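Kitchen table tea

Kitchen table tea is what I call the plain, one-cup way of making tea right where you're going to drink it, with the kettle on the table and no pot involved. I keep this page for the Dullthorpe household wiki, and it's the entry I get the most mail about, which still surprises me! You may know it as cup tea, sit-down tea or (in my family) just "a Kurek," after the street where my grandmother lived. It has no real rules, but it does have habits, and I've tried to write down the ones I know.

Background

People have poured water straight into a cup for as long as there have been cups, so I won't pretend anyone invented this. What changed things was the electric kettle. A stovetop kettle ties you to the stove, and you end up carrying a full cup across the room. An electric one lifts off its base and goes where you go. In the house I grew up in, the old Makwood stove kettle went up on a high shelf one June and never came down again, and from then on all the tea in that kitchen got made sitting down.

The table

Any table will do, but I'm partial to old varnished wood. Varnish wears off first where people rest their arms, and after that the bare patches pick up stains from every drip. I used to fuss over this with coasters and oil. Now I wipe up spills and leave the rest alone. If you do want to protect the top, a folded cloth under the kettle helps more than anything under the cup, because a hot metal bottom is what leaves those cloudy white marks.

Pushing the table against a wall gives you a back edge for the things you always need. A holder full of spoons is the classic one - mine always ends up with a fork in it too.

Cup and saucer

The usual cup is small, white and has a handle. White is handy with green and other light teas, where the color tells you how far along you are. Small is handy because the tea gets drunk while it's hot, and you can always pour again. A cup that holds 200 milliliters is as big as I'd go.

The saucer catches drips and gives you somewhere to park a spoon. It also lets you slide the whole business closer without touching a hot side.

Pouring

One hand holds the cup by its handle, the other takes the kettle. Go slowly and keep the stream thin, since a full kettle loves to rush at the start. Bring the spout in low if you're worried about splashing.

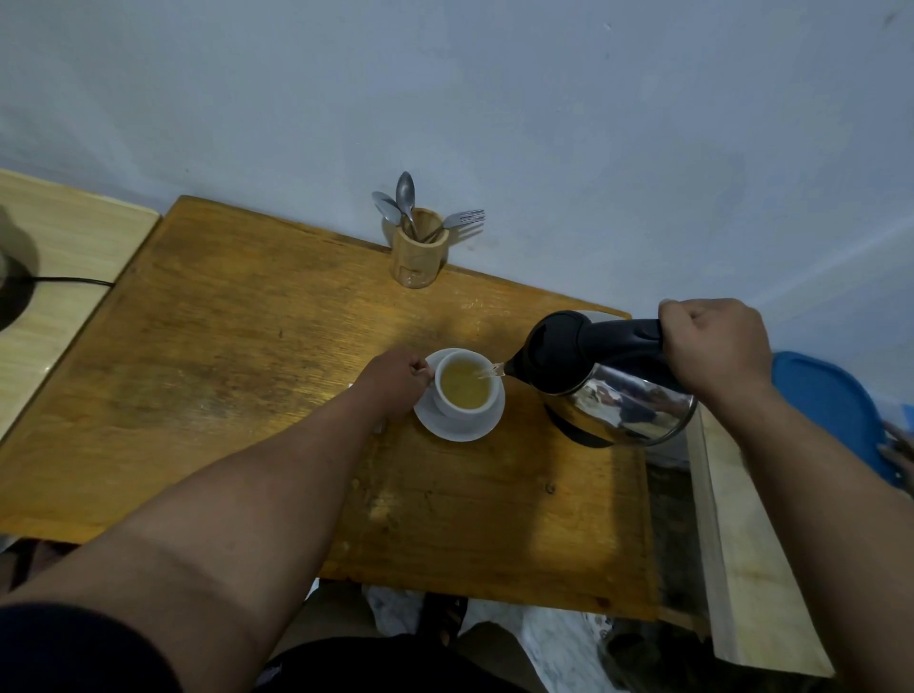

Pale tea in a white cup, with the steel kettle close by in both views.
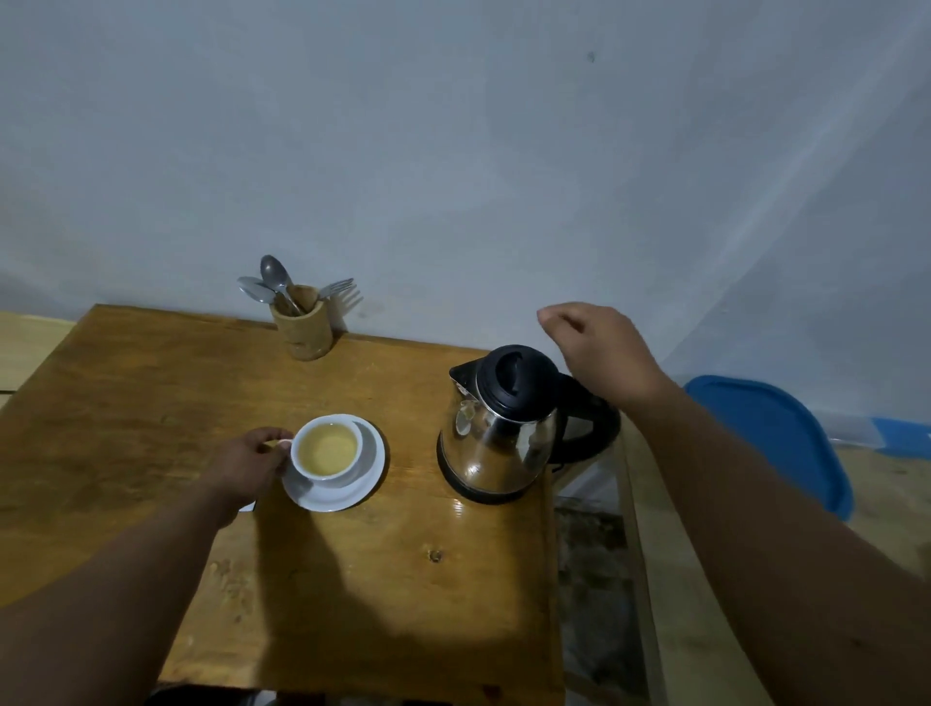 How full is a matter of taste, and people have strong feelings about it. My side of the family goes nearly to the rim. The Kirkar way, which I picked up from the tea room of that name, is to stop well short so you can lift the cup without thinking. I've gone back and forth on this for 25 years and still fill mine too high.

Topping up

A lot of drinkers add hot water to tea that's already made, either to warm it or to thin it out. This works nicely with green tea, less so with black, which goes flat on you pretty fast. I usually top up a cup once and then start over with fresh leaves. For green tea I let the kettle sit for 2 minutes after it boils, so the water isn't too fierce and the tea doesn't turn bitter.

Care of the kettle

Polished steel shows every fingerprint, and a soft damp cloth takes care of those. For scale inside, I boil a mix of water and white vinegar, leave it for 40 minutes, then rinse until the smell is gone (rinse more than you think!). Keep the base dry, and never put it under the tap.

See also: Saucers; Spoon holders; Wooden tables, care of

Last edited February 15, 2019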